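Felcombe Laundry Skills Room: Progress Report
Prepared by Yee-man Fung for the Plivton Fund
Wednesday, September 25, 2024

The room has been in regular use since January. We have held 11 sessions on sorting, washing and folding, and five more are booked before the grant period ends. Most people who come are setting up a home for the first time and want practice with everyday clothes.

Of the $500 set aside for furnishings, $200 is still unspent. Matúš Doležal has asked to put it toward a second hanging rack, and I would like the fund's approval for that change. Washing supplies are paid for from the general budget and are not included here.

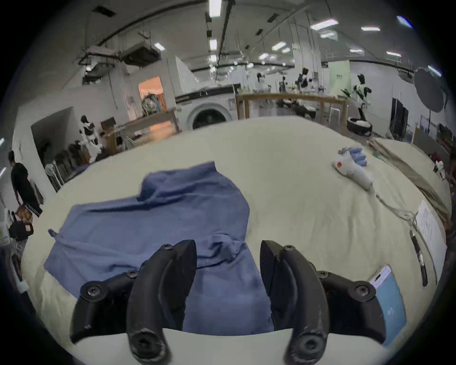 Blue cloth on the padded surface, with the washing machine and hanging clothes behind.

Folding takes up the largest part of each session. People learn to spread an item flat before they start, and they work at their own pace. Shirts with long sleeves remain the hardest, so we have moved them to the second visit and begin with towels and pillowcases.

Two matters are open. The printed washing guide needs larger type, and the sign-in sheet should ask whether a person has a washer at home. Matúš will revise both. The next report will cover attendance and the final furnishing costs.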